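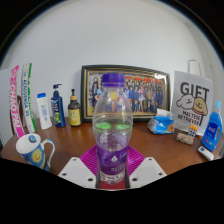
I've been meaning to write about the water thing for ages, partly as three different people have asked me how it's going and partly so I stop boring everyone at work with it. So, settle in, it's a long one!

Back in the spring I went to the doctor about the headaches. Nothing dramatic, just that dull band across the forehead that turned up at about 3 in the afternoon and stayed until bed. She asked how much I was drinking and I said oh, loads, and then she asked how much of it was tea. Well. I counted it up on the bus home and I was on seven mugs a day and, as far as I could remember, one glass of water with a tablet. My mum is exactly the same. I'm not sure I ever saw her drink a glass of water while I was growing up, she'd just wave the kettle at you.

I am not someone who does things by halves, so obviously I went straight out and bought a ridiculous big jug thing with the hours of the day printed down the side. Do not do this. It was like being told off by a jug. By lunchtime I was two lines behind, by four o'clock I was trying to catch up, and by midnight I was up and down the stairs and waking the dog every time. It went to the charity shop in Carroll after a fortnight and I hope it's bullying somebody else now.

Then there was the app (of course there was an app). It's called Vivik and it's quite sweet really, you get a little pond and the pond fills up when you log a drink. I kept at it for 10 days. The trouble was that I'd have a drink and forget to log it, or else log one and get distracted before I'd had it, so the pond was doing brilliantly and I still had the headache. I also got very cross with it pinging at me during a funeral tea. My own fault, I should have had the phone off.

What has worked is embarrassingly dull. I have a glass when I get up, before the kettle goes on. I have one with lunch and one with dinner, on the table, poured out, where I can see it. And I keep a small one going in between. That's the lot. I don't measure it any more, though I did for the first week, just to see, and the glass I use all the time turned out to be tiny! I'd been feeling very pleased with myself over what was more or less an eggcup. I swapped it for one of the tall ones from the back of the cupboard and that helped more than the app ever did.

The tea has come down to four a day. I didn't try to cut it out. I know my limits, and a morning without tea is no morning at all as far as I'm concerned. But I've noticed that quite a few of those mugs were just me being bored, or wanting to get up from the desk. Now I get up and go the long way round to the kitchen, which takes me past the window where you can see the canal, and some days there's a heron.

The real test was the walk. Every October a few of us do the path from Camberg up to Drondholm, over the tops, and it's a proper day out with 860 metres of climbing if you believe the sign at the bottom (my legs believe it). In other years I've set off with a flask of tea and a packet of mints and then wondered why I felt so dreadful by the last gate. This time I took proper water, and drank it too, a bit at every stile whether I fancied it or not. I was still slow. I'm always slow, I like looking at things. But I got to the top without the headache and I had enough puff left to be annoying about it in the pub afterwards.

One grumble from the walk while I'm here. The tap by the car park at Camberg, the one you used to be able to fill up from, has been taken out and there's just a square of new concrete. The café is happy to do it if you ask nicely, but it doesn't open until ten and we were long gone by then. If you're planning to go, fill up at home.

Cold water still makes my teeth hurt, so I have it at room temperature, and my sister says that's disgusting. She puts cucumber in hers. I tried the cucumber and it tasted like a sandwich. Lemon is all right. Mint was lovely for a day and then went black in the jug, and the ginger I can't even talk about, I grated in far too much and had to lie down.

As for the headaches, I'd say they've gone from most days to perhaps one a week, and I'm going back to get my eyes tested as well, as I suspect the small print on my work screen has something to do with the rest. My gran did without glasses until she was 70 and I always assumed I'd be the same. I'll let you know what the optician says. And if anybody has a way of keeping mint fresh for more than a day, please put it in the comments, I've got a whole pot of it on the back step.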